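Walix Play Kitchen Sets – Frequently Asked Questions

This page covers our play kitchen sets, the loose pieces we sell on their own, and the loan boxes that go out to schools and day care centers from our Drerkdale store. If your question is not answered here, use the contact form or ask at the counter.

ORDERING AND WHAT YOU GET

What is the difference between the Yilma set and the Orkisau set?

Yilma is the smaller one. It has 13 pieces and is meant for one or two children at a time. Orkisau has 29 pieces and is made for classrooms and playgroups. The serving pieces are the same size in both sets, so if you start with Yilma and add Orkisau later, everything can be mixed.

Is the play stove included?

No. Neither set includes furniture. A low table works fine, and plenty of families use a coffee table or an upturned crate. If you already have a play stove, measure the top before you order. The larger bowls need a flat spot.

Can I choose the food pieces?

Not in a boxed set. The mix is fixed when the box is packed at our warehouse. You can buy food pieces one at a time at the store, or in bags of 8 online. The bags are sorted by type: fruit, vegetables, or mixed. Shades can be a little different between batches, and we can't match an older piece exactly.

Why is my basket a different color from the one on the website?

Woven pieces vary. Some are pale and some are quite golden, and most of them darken with time. We don't accept returns for color alone on woven goods, but if you come to the store you are welcome to look through what we have and pick one.

Do you ship outside the state?

Yes, to all states. We don't ship loan boxes. Those are pick-up only.

AGES AND SAFETY

What age are the sets for?

Three and up. Some of the food pieces are small, and they should be kept away from babies and toddlers who still put things in their mouths. If you have children of different ages at home, store the small pieces separately, up high, in something with a lid.

Are the metal pieces sharp?

The rims are rolled and the edges are finished before we pack them. Check them yourself from time to time anyway, more so if a bowl has been dropped on a hard floor. A dented rim can open up. Stop using it if you feel a rough spot.

Can tongs pinch?

Yes, a little, mostly near the joined end. Show the child how to hold them partway down the arms. Children who find tongs hard to squeeze can start with a spoon and come back to tongs in a few months.

Can we use the pieces with real food?

Please don't. The bowls and baskets in our play sets are sold as toys. We get this question most about the metal bowls, which look like something you could serve from. Keep them for play.

SETTING UP

How much should I put out at once?

Less than you think. A full set dumped on the table usually ends up on the floor within minutes, and then the children walk away from it. We suggest one container of food, something to serve it into, one tool, and one flat piece. Leave the rest in the box and swap things in and out during the week.
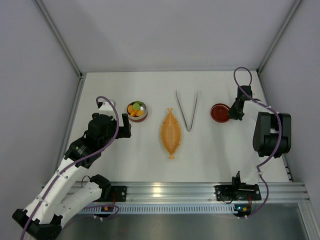 Serving games are the easiest place to begin with a small layout. Put the food in one container, leave a second one empty next to it, and ask the child to move things across. The first container doesn't have to be full. With the round metal bowl, a few green, orange and yellow-orange pieces are enough, and the long woven basket can stay empty beside it until the child starts serving. Leave the tongs open on the table where they can be picked up with either hand. Keep some bare table around everything so there is room to set a piece down and try again. Once the child is used to moving things one by one, you can make it harder by asking for a color, then for two colors, then for an order such as "something orange first."

What is the long pointed basket for?

Whatever the child decides. We list it as a bread basket. It gets used as a boat a lot. It is shallow, so round pieces can roll out over the side if it is overfilled. Long pieces sit better in it, laid along the length.

What about the flat round pieces?

They can be a lid, a plate, or a tray. We stopped labeling them in the Orkisau box because parents kept writing to ask which it was supposed to be. Any of those is fine.

My child only wants to use hands. Should I insist on the tongs?

No. Leave them out and use them yourself once in a while. Most children will get curious about them. If not, put them away and bring them back later.

Does this work for more than one child?

Yes. For two children, give each one an empty basket or plate and put the food bowl between them. For a group of up to 8, use two tables and split the set. More than that and there is a lot of waiting.

CLEANING AND STORAGE

How do I clean the metal bowls?

Warm water, dish soap, a soft cloth. Dry them right away or you will get water spots on the shiny part. Bowls with a colored outside should not go in the dishwasher, and they should not be scrubbed with steel wool. The color will scratch.

How do I clean the woven baskets?

Shake them out first. For crumbs or sand in the weave, use a dry paintbrush or an old toothbrush. Wipe with a cloth that is barely damp and let them air dry away from a heater. Never soak them. A soaked basket will warp and the ends can come loose.

How do I clean the play food?

Wipe with a damp cloth and a drop of soap. After a cold or stomach bug has gone through the house or the class, wipe every piece and leave them spread out on a towel overnight.

The end of my basket is coming undone. Can it be fixed?

Usually. If the knot at the tip is loose but nothing has broken, bring it in and we can retie it for free while you wait. If strands have snapped along the edge, it is better to replace the basket – the break will travel.

How should I store everything?

Flat pieces on the bottom, bowls on top of them, food inside the bowls. Baskets go in last with nothing on top. Don't hang the tongs from a basket handle or rim. They pull it out of shape.

SCHOOL AND DAY CARE LOAN BOXES

What is in a loan box?

One Orkisau set, a spare food bag, a packing list, and a card with cleaning instructions. The loan is free for registered programs in the Drerkdale area.

How long can we keep it?

Two weeks. You can renew once if there is no one waiting. March is our busiest month, and renewals are usually not possible then.

What if something is missing when we return it?

Write it on the packing list. We expect to lose a food piece now and then and don't charge for the first 2. After that it is the single-piece price. Bowls, baskets and tongs are charged if they don't come back.

Do we have to clean the box before returning it?

Please wipe everything down and make sure it is dry before it goes back in the box. We clean it again at our end, but a basket packed damp will get moldy over a weekend.

RETURNS

What is your return policy?

Unused sets can be returned within 29 days with the receipt. Opened food bags can't be returned. If a piece arrives damaged, send us a photo through the contact form and we will mail a replacement. You don't need to send the damaged one back.

Can I return a gift without a receipt?

Yes, for store credit at the current price. The store closes early on Wed 31 December, so holiday gift returns that day should be brought in before noon.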